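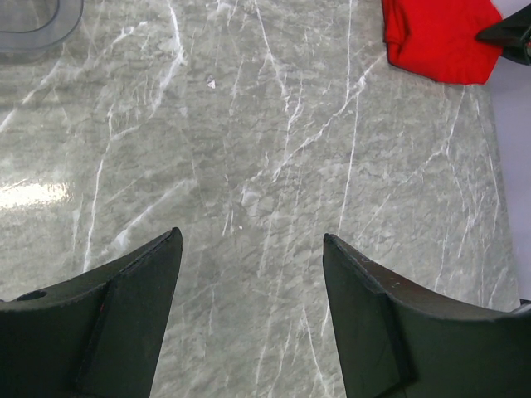 *Grey with white veins, and a good shine on it.*

I want to put in a word for the grey marble-patterned worktop, which has had a bad few years. People who write about kitchens have gone off it. They want pale wood, or poured concrete, or a flat white slab with nothing going on in it at all. When a house comes up for sale with a veined grey top, the advice is to rip it out before anyone looks round.

I think the advice is wrong, and I think most people who follow it will be sorry within a couple of winters.

My own view comes from living with three different kitchens. The first had a plain white top. It was there when we moved in and I thought it was smart. I wiped it in the morning, after lunch, before tea and again before bed, and at no point did it look clean. A grain of coffee showed from the doorway. So did a crumb, a hair, the ring off a mug. I am not an especially tidy person and I don't want to become one because of a piece of kitchen.

The second was wood. Wood is lovely in a shop. At home it wanted oiling, and I oiled it twice in five years, so the part by the sink went black and stayed black. I know some people do keep up with it. I have been in their houses and admired the results. They have made it a hobby, and good luck to them.

The third is the one I have now, and it is grey, cloudy and covered in veins. It looked busy to me at first. I had gone to a showroom called Grisus meaning to buy something quiet, and the quiet ones cost more than I had. What I came home with was an offcut from the back of the yard, long enough for our short run of cupboards, with 100 pounds knocked off for a chip at one end that now sits under the bread bin.

I stopped seeing it as busy after a month or so. A pattern like that has no one place for the eye to catch on. The lines lean one way for a bit, then others run nearly straight up and down, then one splits into threads. You can put a bag of shopping on it, or a chopping board, or last week's post, and none of it looks out of place, where the same post on the white top looked like a crime. Dust on a mottled surface mostly looks like more mottling. I count that in its favour. There will be readers who think a surface ought to show dirt so that you clean it. I clean it anyway, every evening with a cloth and hot water, and I would like to feel it was my idea.

The usual complaint is that it's fake. A lot of these tops are a printed or cast pattern made to look like stone, and the people who complain say that a material should be honest about what it is. I have never understood why this gets said about worktops and hardly anything else. Nobody minds a curtain with leaves on it. My plates have blue flowers round the rim and I don't think they are trying to fool me. A veined pattern is a decoration that happens to come from stone, and it's a good one, with plenty of variation and no obvious repeat if the maker has taken trouble. Where the maker hasn't, you see the same forked line come round again every couple of feet, and that does annoy me. Ask to see a full length before you buy. The sample squares are no help at all.

There is a fairer complaint about shine. A glossy top throws the light back at you, and if your window is opposite it you get glare on a bright day. It shows smears as well, if you use a spray and don't dry it off. My neighbour has a matt one from Wodo in almost the same grey, and side by side hers is calmer and mine is livelier. She has no streaks but she does get greasy fingermarks, which sink in and have to be rubbed. I would still have the shine. Our kitchen faces north and it needs all the light it can get, and on a dull afternoon the pale veins do some of the work.

Then there is the money. When I asked about replacing the top last year (there was no need to, I was bored) the cheapest price for a plain one, fitted, was 519 pounds, and that was before the sink was cut in. For that I would have got a surface that showed more and hid less. I put the money towards the boiler.

What bothers me most is the waste. A worktop of this kind will last for decades if you don't saw on it or stand a hot pan on it. Taking out a sound one because the pattern has dropped out of the magazines means a heavy lump in a skip and another heavy lump on a lorry. The Arkadora catalogue that came through my door in April had eleven pages of tops, nearly all plain, and at the back a new "heritage vein" range that could have been cut from the same slab as mine. It cost more than the plain ones.

So if you have one, keep it. Scrub the corner behind the kettle, reseal the edge where it meets the tiles, and take everything off it for a day before you decide you're tired of it. I did that when we painted, and I was surprised how much I liked the stretch by the window, which had been under the toaster since we moved in.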